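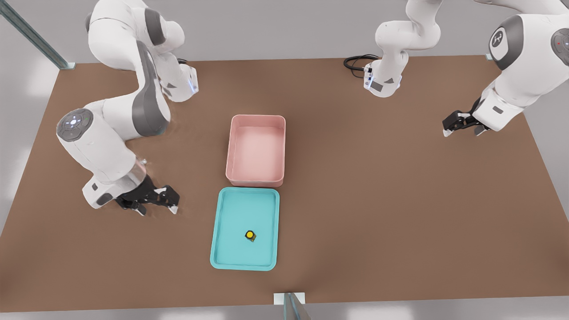 Overview render of the Plevlow cell, with the yellow item in the teal tray.

Home Files Issues Releases Discussion

plevlow-plan: README and data card

Plevlow is a set of simulated episodes from a two-arm table cell, together with the sheets we use to turn those episodes into a purchase plan. The task is small: take one item from one container and put it in the other. The question behind it is which parts of the physical cell have to be ordered first, and which can wait for the second half of the budget.

The package is maintained by Dzintra Navickas (episodes, renders) and Gion Bühler (cost sheets). Last release: Wed 3 July.

Contents

episodes/ 392 episodes, one folder each, with joint states, gripper opening and rendered views
layout/ table outline, arm mounts, container positions
costs/ one sheet per purchase group, plus totals.csv
notes/ quotes received, with supplier names removed
scripts/ check_reach, export_layout, sum_costs

The episodes come in two groups. Group A uses the left arm only. Group B uses both arms, each allowed to enter the space over the containers, with a lockout so that only one does so at a time. Every episode folder has a meta file giving the group, the start container, the random seed and the result.

What the episodes are used for

1. Reach. check_reach reads the joint states and lists every pose that comes within the set margin of a joint limit. If an arm only meets the task with its mount moved, that goes into the layout file before anyone asks for a quote on the table.

2. Container choice. Wall height matters more to the purchase than floor area. A deep container forces the wrist to come down steeply and limits how far the fingers can open near a wall. The shallow tray costs almost nothing in cycle time. Container sizes are parameters in layout/containers.csv; change them there and rerun.

3. Wrist view. The renders from the wrist are for checking how much of both containers stays in sight as the arm travels. In poses low over one container, most of the other can drop out of view. We have planned for one fixed camera in addition to the wrist units for this reason, and it sits in group C2 of the cost sheets.

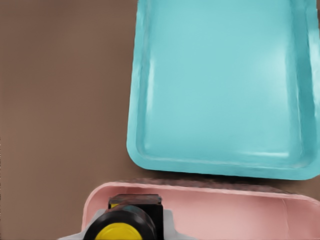

4. Spare parts. Contact counts per episode are summed by finger. We use the sum to rank which fingers to stock, and we do not convert it to hours of life. The simulated fingers do not wear, and any figure for life would have to come from the supplier.

Budget groups

C1 Arms, controllers, mounts. Ordered first, longest lead time.
C2 Cameras, lenses, cables, lighting.
C3 Grippers and fingers, including one spare set per arm.
C4 Table, frame posts, brackets, floor fixings.
C5 Containers and test items.
C6 Guarding, stop buttons, risk assessment.
C7 Installation and training days.

C2 currently stands at 2,242 francs before tax. It was lower in the June release, which left out the longer cable runs. C5 is capped at 100 francs and should stay there; if a test item costs more than the cap allows, pick another one. The large groups are not published here because the quotes behind them are confidential, but the column layout is complete and can be filled in with your own prices.

C6 is the group most often left for later. Please do not treat it as optional when copying the sheets. Guarding changes the footprint, the footprint changes the table, and the table has to be ordered with the arms in mind. Rahel Kaufmann reviewed the order of the groups and moved C6 ahead of C4 in the schedule for that reason. The numbering was kept so that old sheets still load.

Picking from the deep container

Most of the planning effort went into this case. The test item is small and can come to rest at any angle, and the container has sloped walls with rounded lower edges. Fingers opened wide can straddle the item without trouble on the open floor. Close to a wall the same opening brings one finger against the slope. 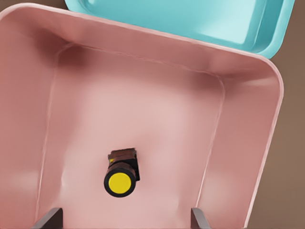 We compared two finger widths under the same seeds. The narrow pair reached more start positions and is the one listed in C3. The wide pair remains in the sheet as an alternate, with its quantity set to zero. Anyone planning for heavier items should run the comparison again, as the contact model used here says little about slip under load.

Start positions within 60 mm of a wall are marked near_wall in the meta file. Use that flag when splitting the episodes. A random split puts too few of them in the test part and makes the narrow fingers look no better than the wide ones.

Limits

All images are rendered. Light is soft and even, and the plastic reflects less than the samples we were sent. Do not size the lighting in C2 from these renders.

Cable routing is not modeled. Allow for strain relief and a service loop on both arms.

Cycle times are from the simulator clock and leave out controller delay. Use them to compare layouts with each other, and leave them out of any payback estimate.

One item type only. No claim is made about other shapes.

Running the sheets

Edit costs/prices.csv, then run sum_costs. Blank prices are reported as missing and are not counted as zero. Exchange rates are read from a single line at the top of the file. Shipping is a separate column because two suppliers include it in the unit price and the rest do not.

Comments (3)

Damian Aebischer
sum_costs stops with an error if the C4 sheet has a comma in the part name. Quoting the field fixes it. Could go in the notes.

Solomiia Palamarchuk
We are planning a one-arm version. Is it safe to halve C1, or are there shared items in there?

Gion Bühler
Do not halve it. The mount plate and the network switch are shared. Rows with "cell" in the scope column stay at full cost, rows with "arm" can be halved. Comma problem noted, it will be fixed in the next release.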